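How Does a Toaster Make Toast?

Steltthorpe Explains: Things at Home
Written by Arsen Pasichnyk. Questions sent in by readers.

A slice of bread goes into a toaster soft and pale. When it comes up, it is crisp on the outside, brown, and it smells different. Nothing was added to it. The only thing the toaster gave the bread was heat.

What is inside a toaster?

If you look down into a toaster that is unplugged and cold, you may see thin wires or flat ribbons of metal on each side of the slot. These are called heating elements. In many toasters the wire is made of a mixture of two metals, nickel and chromium. A mixture of metals is called an alloy.

Electricity flows easily through the copper wires in a power cord. It does not flow so easily through the alloy. The alloy resists it, and some of the electrical energy turns into heat. The wire gets so hot that it glows orange.

Most metals would be ruined by getting that hot in air again and again. Iron, for example, would rust and flake away. The nickel and chromium alloy grows a very thin skin on its surface the first time it is heated, and the skin protects the metal underneath. That is why the wires can last for years.

How does the heat get to the bread?

The hot wires do not have to touch the bread. Most of the heat crosses the gap as infrared radiation. "Radiation" can sound like a scary word, but here it only means energy that travels outward from something. Light is a kind of radiation too. Infrared is like light that our eyes cannot see, but our skin can feel it. You feel it when you stand in the sun or sit near a campfire.

Some of the heat also reaches the bread through the hot air in the slot. Hot air rises, so a toaster feels warm above the slots.

Why does the bread turn brown?

Bread has a lot of water in it, even when it feels dry to your fingers. At first the heat goes into drying out the surface. While the surface is still damp it cannot get much hotter than boiling water, and that is not hot enough to brown it quickly. This is why nothing seems to happen for a while, and then the color changes fast.

Once the surface is dry, it gets much hotter. Bread contains sugars and proteins. Proteins are built from small parts called amino acids. When sugars and amino acids get hot together, they join up and change into hundreds of new substances. Some of them are brown. Some of them have the smell we know as toast. Cooks and scientists call this a browning reaction. It also happens on the outside of roast potatoes, cookies and grilled meat.

The middle of the slice stays soft because the water there has not all left. A thick slice has more soft middle than a thin one.

What is burnt toast?

If bread is heated for too long, the browning goes too far and the surface turns black. The black part is mostly carbon. It tastes bitter. You can scrape a little off with a knife, but you cannot turn it back into bread. Toasting is a chemical change, and cooling the toast down does not undo it.

Why do some breads toast faster?

Sweet breads, like raisin bread, brown sooner because they contain more sugar. Stale bread also browns sooner because it has usually lost some of its water. Frozen bread takes longer. The ice has to melt before the surface can dry, and many toasters have a separate setting for that.

How does the toaster know when to stop?

It does not look at the bread. When you push the lever down, the bread goes down on a small rack and the power switches on. In many toasters an electromagnet holds the rack in place. An electromagnet is a magnet that works only while electricity flows through it. A timer runs, and when the time is up the electromagnet switches off. Then a spring pushes the rack up, and up comes the toast.

The dial on the side usually sets the timer. Numbers on a dial are not always minutes. A 5 on one toaster might give you darker toast than a 5 on another.

Try it (with an adult)

You need 2 slices of the same bread. Leave one out on a plate overnight and keep the other in its bag. The next day, toast them one after the other on the same setting, and let the toaster cool for a few minutes in between. Compare the colors. Demetrio Goicoechea, age nine, did this with white bread and wrote to us that the one left out was "a lot browner, mostly at the edges."

Staying safe

Never put a fork, a knife or your fingers into a toaster. The wires carry electricity and can give you a dangerous shock. If toast gets stuck, tell an adult. They should unplug the toaster and wait until it is cold. Keep toasters away from water, curtains and paper. Crumbs can burn too, so the tray at the bottom needs emptying.

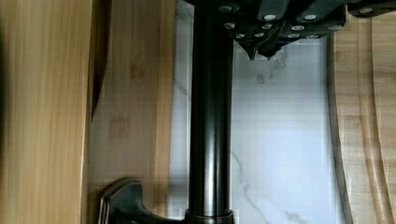
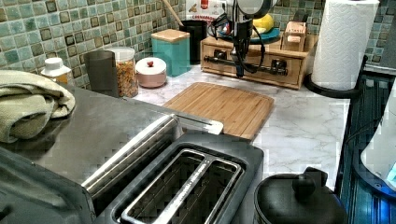 A toaster with two long slots.

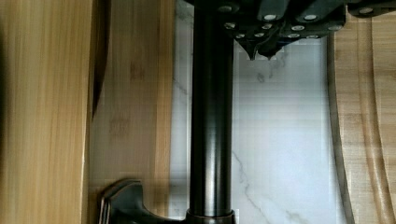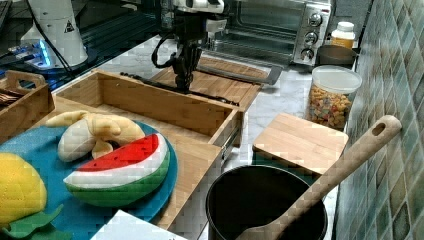 This page was last changed on January 14, 2025.

Words to know

Alloy: a mixture of a metal with one or more other substances, often other metals.
Amino acids: the small parts that proteins are made of.
Electromagnet: a magnet that can be switched on and off.
Heating element: the part of a toaster, oven or kettle that gets hot.
Infrared: energy like light that we cannot see but can feel as heat.

Next in Things at Home: Why Does a Refrigerator Hum?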